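After the Memory Cell Stopped: Fergus MacAulay on a Slow Fault

The shop at Morkcombe takes in retired office workstations and gets them ready for a second life. Part of that work, the part with memory modules, is done by a pair of robot arms. In June the cell had a fault that damaged two memory slots before anyone caught it. Fergus MacAulay, who runs the cell, agreed to go through what went wrong.

He starts with the part he likes least. "The arm did exactly what its program told it to do," he says. "The log was clean. If you only looked at the log, you'd say it was a good shift."

The job sounds simple. A tower lies on its side with the panel off. One arm picks a memory module out of a printed fixture tray on the table, carries it over the board, lines it up with a slot, and pushes. The controller watches the force during the push. It expects resistance, then a sudden drop as the module seats, then a firm stop. If it sees those in the right order, it marks the slot as done and moves on.

What it saw in June was resistance, a drop, and a firm stop. What had happened was that the module had gone in at a slight angle, slipped, and jammed against the end of the slot. The arm kept up its holding force for the full dwell time, as it was supposed to, and the plastic at the end of the slot cracked.

"It was a small crack," MacAulay says. "The machine still went to the test bench. It failed to boot, and the bench put it down as bad memory. They swapped the memory, it failed again, and it went on the shelf."

A second tower came through with the same damage later in the shift. Nicanor Tejada, who works the bench, put a flashlight on the slot and saw the broken end. He walked over and hit the stop button.

"I didn't ask anyone," Tejada says. "You're allowed to hit it. That's what it's there for."

The next step was to find out why the modules were going in crooked. MacAulay's first guess was the gripper pads, which wear. He changed them and ran the cell slowly with his hand near the stop. The angle was still off. Trinidad Vidal, who designed the tray, asked him when it had last been measured.

It had not been measured since it was printed. Vidal took it off the table and put it on a flat plate, and one corner rocked. The tray had warped enough that a module standing in its clips leaned to one side. The gripper closed on it as it stood and carried the lean all the way to the board.

"I had checked the clips," Vidal says. "I had checked the clips many times. I had not checked the bottom."

She printed a new one, thicker in the base, and it now gets checked against the plate before the morning run. The work went back to two arms, one tower at a time.
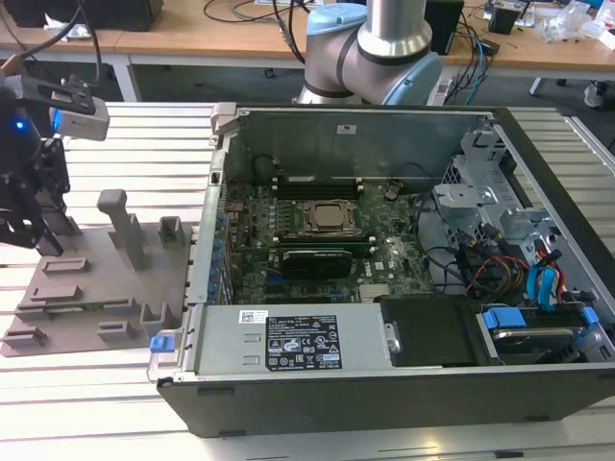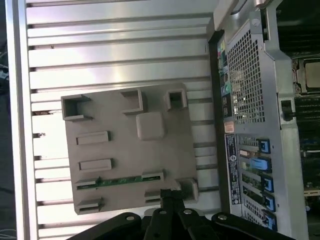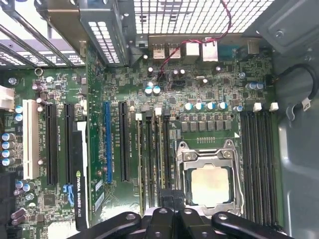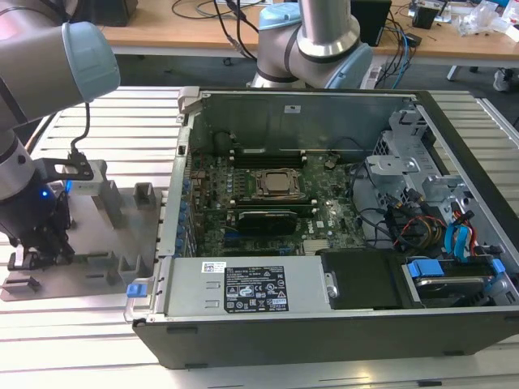
Could the arm have hurt someone while it was holding that force?

The holding force is low enough that a hand caught under the module would be bruised, and the arm stops when it meets something it doesn't expect in free travel. During the push itself that check is relaxed, so the rule is that hands stay off the table until the arm has backed away from the case.

That rule was on paper before June, but MacAulay admits it was not followed well. People reached in to move a cable out of the way. Fulgencio Nieto, who handles safety for the building, went through the incident notes and was more bothered by the reaching than by the broken slots.

"A slot is a part," Nieto says. "I can buy a board. He wrote two pages on the slot and one line on the hands, and I sent it back."

The rewritten report has a full section on hands. Cables are now moved and tied back before the cell is started, and if one springs loose, the operator pauses the arm, fixes it, and restarts from the last step. It costs time. MacAulay says the pause takes 7 seconds to clear and that people complained for a while.

The larger change is in the software. The controller used to look only at force. It now also looks at how far the gripper traveled during the push and compares that with the depth of a seated module. A jammed module sits high. If the travel comes up short, the arm releases, backs off, and calls for a person. It does not try again by itself. MacAulay had it set to retry at first, and Nicanor Manzano, who wrote the change, talked him out of it.

"If it went in wrong once, you want somebody to look," Manzano says. "A second push on a module that's already jammed is how you get the crack."

They tested the change on scrap boards that came in with a load from Olmedo. Manzano tilted modules on purpose and ran 63 insertions. The travel check caught every tilted one but 3. Those three had gone in crooked and then straightened under load, and when Tejada looked at the slots he found no damage. They still count them as misses.

One thing has not been solved. Different boards put the slots at slightly different heights, and a tower that isn't sitting flat will throw the travel number off. The cell has called for help on modules that were seated perfectly well. MacAulay would like a camera check at the end of each push, looking at whether the latches have closed. Manzano has a version running, but glare off the metal gives it trouble, and the gripper blocks part of the view until it has let go and moved up.

For now Tejada looks at every slot with his flashlight before the tower goes to the bench. He says it's quick and he doesn't mind it. The two damaged boards are still on the shelf behind him, with tape over the slots so they don't get put back in the queue by mistake.

Asked what he would do differently, MacAulay thinks for a while. "I'd have looked at the bench results next to the cell log," he says. "We had two failures in one shift, both memory, both from my cell. Those were on one screen and my log was on another." The two are on the same screen now. Vidal set that up, and he checks it at lunch and again before he goes home.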